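Demonstrators wanted for our tabletop tidy-up project, November start

Hi there! I'm Levente Nyitrai and I run data collection at Stalulis. I'm looking for 6 people who are good with their hands and don't mind picking up the same mouse over and over for a few weeks. I'd also like people who are a bit suspicious by nature, and I'll get to why.

The work goes like this. You hold a gripper by its handle, pick something up off a table, put it where it belongs and do it again. Our Vello arm learns from those recordings. Each person does almost 210 pick-and-place runs in a shift, broken up with breaks, and we mix up the objects and the table layout as we go.

Now for the part I'd want to know if I were applying. Last spring we had a slow grip fault and missed it. One finger pad was creeping along its mount, a hair at a time, so the grip closed a little off-centre. Everyone holding the thing just adjusted their wrist without thinking (people are very good at that, unfortunately) and we ended up with 2,000 recordings full of that little wrist twist. The arm learned it beautifully. Then we put a fresh set of fingers on, and it twisted its way into a full mug and threw it off the bench. It landed near my colleague's foot – no injury, but it was reported as a near miss and we stopped for the rest of the month. We binned the lot and started over.

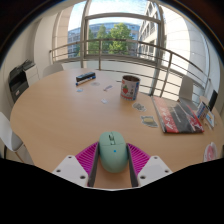 Mouse pick at the round table, magenta fingers on.

So the job has changed a bit. You'll still do the picks, but you'll also do a pad check every 46 runs. That means squeezing a gauge block, looking at both pads side-on and writing down what you see, even if it's "looks the same as before". If anything feels off – a catch in the trigger, a drag on one side, an object that wants to spin – you stop and call it. You won't be docked for stopping. The person who finally spotted our fault had felt it for days and thought it was just her, and I don't want that happening again.

What I need from you: steady hands, decent eyesight (glasses are fine), closed shoes, and enough patience to write a note that someone else can read. No robotics background needed. Left-handers, please apply! We have hardly any left-handed runs.

Shifts are mornings, 9 am to 1 pm, in our Noguchi Street office. It's casual work, training is paid at the full rate, and there's tea and a reasonable biscuit tin.

To apply, send a few lines through the Plivano jobs page, and include one time you noticed something was wrong before it broke. Cars, ovens, washing machines, anything counts. Résumé optional.

Levente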